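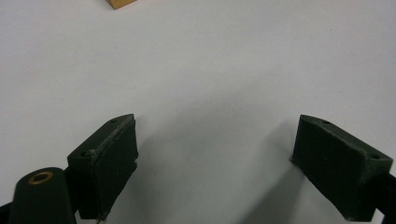

Open fingers over the bench, with a wooden block further back.

About Lerkix

Lerkix is a small research company in Kullby. We study how robots can learn to handle everyday things from people, and we publish what we find, including the parts that don't work.

We began as a student project and became a company when the work outgrew the spare room we had been given. Most of our income comes from contract research. The rest is grant money, which pays for the long studies.

What we work on

Our main method is called Sudari. A person holds a gripper by hand and does a task with it, while a camera on the gripper records what the fingers are doing. We then train a robot on those recordings. The robot has the same fingers and the same camera position, so what it sees while working is close to what the person's gripper saw.

The question behind Sudari is how few recordings a robot needs before it can do a task on things it hasn't met. Our first study used 1000 recordings of picking up and setting down plain blocks. For the second we kept 40 of them and chose those 40 with care -- different starting points, different light, different people holding the tool. On plain blocks the smaller set did nearly as well. On soft or shiny things it did much worse, and that gap is what we are working on now. 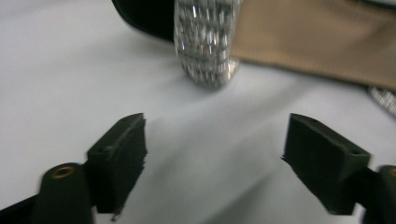 Sudari work on white cloth, with a glittery silver strap beyond the fingers.

Cloth and straps are hard for two reasons. They change shape when touched, so the robot can't rely on an outline it has learned. And a surface that glitters looks different every time the camera moves a little. We have found that it helps to record the approach slowly and to keep the part of the recording before the fingers close. Earlier we used to trim that part off to save storage.

We don't yet have a good answer for folds. A robot trained our way will often take a shadow in a crease for an edge and try to grip it. The Cadwaladr report, on our publications page, sets out these failures in full.

How we work

There are 12 of us. Everyone spends time recording, including the people who write the training software. Each study is run at least twice, with 2 groups of people who haven't seen each other's recordings. If the results don't agree we say so in the write-up.

Finger drawings and training code are free for schools and universities to use. Companies can ask us for a licence.

Visiting and getting in touch

We are open to visitors on Thursday afternoons, by arrangement. Student placements start in January, and applicants don't need any background in robotics. Please use the contact form and tell us which study you are writing about.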